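# The Flower Table

The first thing I did at Asden was get in the way. I'd come in through the loading door at six in the morning with a coffee in each hand, and a woman pushing a cart of boxed centerpieces had to swerve around me, and she was very nice about it (nicer than I would have been). By seven I had learned where to stand.

Asden makes artificial arrangements – wreaths, table pieces, those tall things in hotel lobbies – and for most of its life it made them entirely by hand. You stood at a table, you pulled stems out of a bin, you built. The sorting was the part everybody grumbled about. Stems come back from rentals and trade shows all mixed up, and somebody has to pull them apart before anyone can make a thing out of them. In a busy week that can mean 1,589 pieces on one order, and the people doing it used to go home with sore wrists and glitter in their eyebrows.

So in March the company set up a pair of robot arms from a small outfit called Nallix, and I wanted to know what the people on the floor made of them. I figured I'd hear either love or dread. Mostly I heard opinions about leaves!
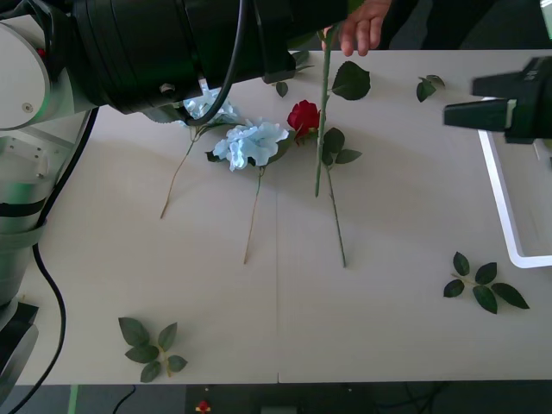

*Ellen Marsh*

Leaves are the trouble, I was told over and over. A rose has a head and a stem and it more or less behaves. A loose sprig lies flat, points five ways at once and hooks onto whatever is next to it. The workers who run the table now spend a good part of the shift laying things out, watching, reaching in, and deciding what the arms should try next. It's still a standing job. One of them told me her wrists feel better and her patience feels worse, and then she laughed and went back to it.

The pay question came up before I could ask it. Three people moved over from hand sorting, and they got a bump for the training. The other 18 in the room are still building, and a few of them would like a turn at the arms, while a few would sooner eat the foam. One man who has wired wreaths here forever told me he can pick out a bad stem with his eyes shut, and he wanted to know who was going to teach a machine that. I think he was hoping I'd say him.

What I didn't expect was how much the talk had changed. Hand sorting is boring enough that you can gossip straight through it, and people did, for years. At the arms you have to pay attention. The sorters miss the chatter, so they've started taking their break at the builders' end, next to the ribbon racks, and the builders have started saving them a chair.

I left at two with a reject peony in my jacket pocket. They were getting ready for an order of 200 wreaths, and someone had already started pulling the ribbon.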